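## 4. Setting Up Your Onix Handset for the First Time

Read this section before switching on the handset. It covers the SIM card, the first charge, and the transfer of contacts from an earlier phone. Users whose handset was supplied through the Pimau business program should also read Section 7, as certain settings are locked by the account administrator.

### 4.1 Inserting the SIM card

1. Make sure that the handset is switched off.
2. Insert the ejector pin into the small hole beside the tray and press until the tray moves outward.
3. Place the SIM card in the tray with the gold contacts facing down.
4. Slide the tray back until it sits flush with the side of the handset.

**Caution:** Do not use a needle or a paper clip in place of the ejector pin. Damage to the tray is not covered by the warranty.

### 4.2 Charging the battery

The battery is shipped partly charged. Connect the handset to the supplied Trulitz adapter and leave it connected until the indicator turns green. A full charge from empty takes some 76 minutes with the handset switched off – longer if it is in use. Place the handset on a firm, flat surface while it charges, and do not cover it.

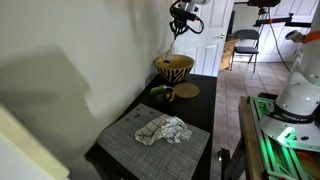

If the indicator blinks red, the handset is too hot or too cold to charge. Disconnect the cable, allow the handset to return to room temperature, and connect it again. If the indicator continues to blink, contact an authorized service center.

### 4.3 Transferring contacts

Contacts can be copied over Bluetooth from most phones. The handset stores up to 900 contacts in its own memory; the SIM card holds 300.

1. Switch on Bluetooth on both phones.
2. On the Onix handset, open **Settings > Contacts > Receive**.
3. On the earlier phone, select the contacts to be sent and choose **Share**.
4. Confirm the pairing code on both screens.
5. Wait for the message *Transfer complete* before closing the menu.

**Note:** Ringtones and photos assigned to contacts are not transferred.

### 4.4 Selecting a language

The handset offers nine menu languages. To change the language, open **Settings > Display > Language** and select the one required. The handset restarts once the choice is confirmed.

The Güneş keyboard adds further character sets and may be downloaded separately. It does not change the menu language – only the characters available when typing.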